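# Can a machine do any actual housework yet? (or the boring bits at work)

*Moved from General Chat to Gadgets & Home, October 2018*

---

**mossy_kettle**

Right, I've had two loads of washing come out of the dryer tonight and while I was folding it I had a proper sulk about the fact that we've had robot vacuums for years and I'm still pairing socks by hand. So, question for the lot of you. Is there anything, at any price, that does household chores properly? I don't mean a washing machine, I know a washing machine is technically a robot if you squint. I mean the picking up, sorting, folding, putting away.

And if you work somewhere with machines, same question really. What do they still make you do yourself?

---

**gribbleton**

No.

Longer version: we've got a Hotgate floor thing at home and it's fine on the kitchen tiles. It will not go over the threshold into the hall, it eats phone chargers, and you have to tidy up before it can clean. So I do the tidying (the hard bit) and it does the sweeping (the bit I didn't mind). I paid good money for the privilege.

---

**plainflour77**

Oh I love mine, sorry gribbleton! Ours goes out every morning after we've left and I come home to a clean floor, and with a dog that sheds like ours does that's worth every penny. You do have to get into the habit of lifting things up, but the kids are better at it now because they know the vacuum will have their hair bobbles if they don't.

Folding though, no, I've never seen anything in a shop that would fold. There was a big cabinet thing doing the rounds online where you clip each shirt on at the front and it comes out the bottom in a neat square, but by the time you've clipped it on you might as well have folded it.

---

**tandem_bolt**

I'll answer the work half. I'm on a packing floor at Londodora, we do mail order, mostly bedding and school uniform. We had a sorting line put in back in August and it's brilliant at boxes. Boxes all day long. Reads the label, tips them down the right chute, never gets bored.

What it can't do is anything before the box. A duvet cover comes back as a return, someone's stuffed it in the bag any old how, and that goes to a person at a bench every single time. We had 967 returns through in one shift last month and every one of them was opened, checked and refolded by human hands. The manager would love to automate that bench. He's had people in to quote for it. They look at the pile, they go quiet, they talk about boxes again.

---

**mossy_kettle**

tandem_bolt that is exactly what I mean! It's the floppy stuff. Why is floppy so hard?

---

**oddment_drawer**

Because a box is the same shape wherever you put it down. You can tell a machine "there is a corner here, and one there" and it's right. A pair of shorts is a different shape every time you drop it. You don't even know which bit's the front till you've had a rummage, and the rummage changes the shape again.

This is the sort of thing that has to be dealt with before anyone gets near a fold:

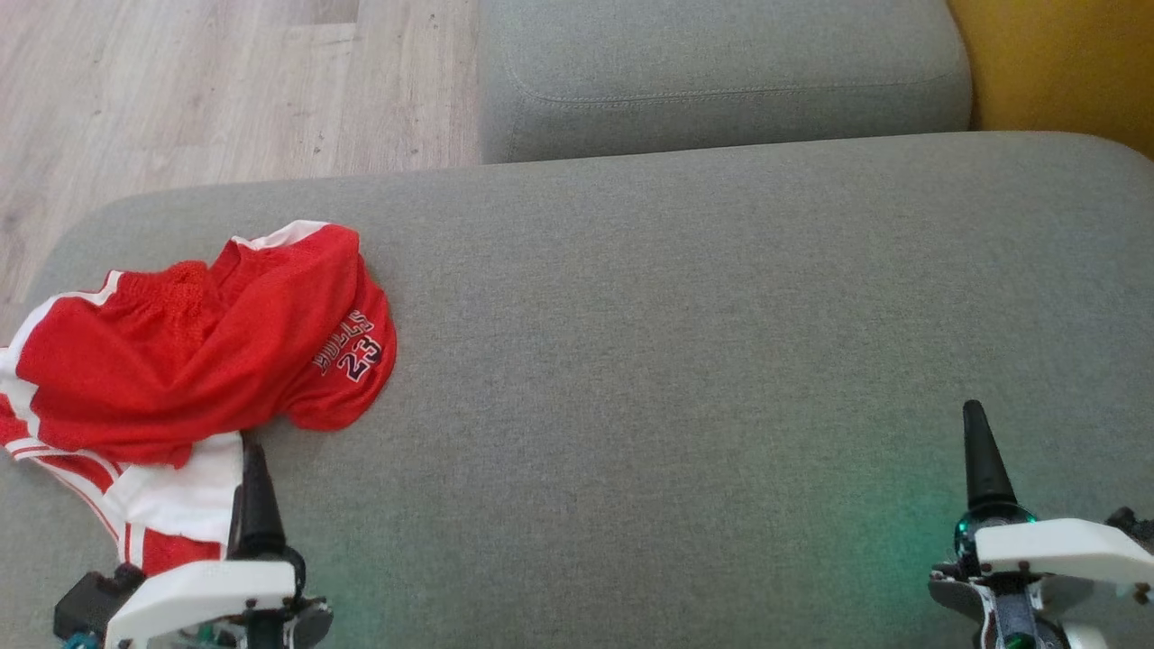
*Red and white Bulls kit, number 23, dumped on a grey sofa seat. Two arms reaching in from below.*

You and I look at that and go oh, sports kit, find the waistband, give it a shake. A machine has to work out that the puckery bit up in the corner is probably a waistband, that the red and the white underneath might be the same garment or might be another one, and where on earth to pinch. I couldn't swear to you myself what's what at the bottom of that pile, and I've been doing laundry for 33 years.

Also look how much clear seat there is next to it. If it was me I'd drag the whole heap over to the middle first and spread it out. That one move, drag it over and flatten it, is a huge amount of the job. Most of the demos you see start after somebody's already done that.

---

**gribbleton**

So it's two arms and a pile and the pile's winning. I rest my case.

---

**oddment_drawer**

You can't tell who's winning from one picture, to be fair! My point was about the pile. Two arms is the right number, though. Have you ever tried folding a T-shirt one-handed? I had my wrist in plaster for 6 weeks and gave up completely, everything went in the drawer in a ball.

---

**plainflour77**

Those grippers look so pointy, I'd be scared for anything knitted. My hands know when I'm about to pull a thread. Does a pointy black finger know? Genuine question.

---

**tandem_bolt**

Some of them can sense how hard they're squeezing, some can't. No idea about those ones. The suction cups on our line can't feel a thing, they'll hang on to a split box with the contents raining out of the bottom.

I'm going to stick up for pointy though. Try pinching the top layer of a shirt off the layer underneath with something fat. That's the bit that gets new starters at our bench as well, they grab two layers and the whole fold goes wonky. Thin fingers are a help there.

---

**hullabaloo_hen**

I think you're all being a bit gloomy. My brother-in-law fits kitchens and he said nobody would ever cut a worktop by machine, and now the firm he buys from, Mornilex, does the lot on a computer-driven saw and he just turns up and drops it in. People always say "ah but it can't do X" and then a few years later it does X and they move on to moaning about Y.

Give it a few years and we'll have something that does the laundry. I'd put money on it.

---

**gribbleton**

A worktop is flat and stays where you put it! That's a box again! You've proved oddment_drawer's point for them.

---

**hullabaloo_hen**

A worktop with a sink cut-out and a wonky Victorian wall behind it is not a box, thank you. Someone still has to measure the wall, I'll give you that.

---

**oddment_drawer**

I'm somewhere between you. I reckon it will happen but the first one will be slow. Like, ten-minutes-a-shirt slow. And I'm not sure I'd mind? If I can leave a pile on the sofa when I go to bed and it's folded by morning, it can take all night as far as I'm concerned. The dishwasher takes hours and we all forgave it.

---

**mossy_kettle**

Oh that's a good way of looking at it. I was imagining it standing next to me racing through it, but yes, overnight would be lovely. As long as it's quiet. Our dryer already sounds like a skip full of boots.

What would you pay, though? I think I'd go as far as a decent washing machine money and no further.

---

**plainflour77**

Same, and it'd have to put things AWAY. A folded pile on the sofa just becomes the pile the cat sleeps on. I have had a folded pile on our landing for so long that we walk round it.

---

**tandem_bolt**

Putting away is a whole other thing, drawers and stairs. Stairs! I wouldn't hold your breath.

For work I'd settle for much less. If something could just open the bag, shake the item out and lay it flat on the bench in front of me, I'd do the rest quite happily. That's where my shoulders go by the end of a shift. There was a Sekiguchi rep in who said they were looking at exactly that, only laying flat, no folding. He had a brochure and no machine. I've still got the brochure.

---

**hullabaloo_hen**

See! Somebody's looking at it.

---

**gribbleton**

Somebody's printed a brochure about it.

---

**mossy_kettle**

Ha. Well, I've finished the second load while reading this, apart from the socks. If the brochure turns into a machine, tandem_bolt, come back and tell us whether it can cope with a fitted sheet, I can't and I've watched all the videos.

---

**tandem_bolt**

Will do. We bin the packaging on fitted sheets and send them to the senior bench, if that makes you feel any better.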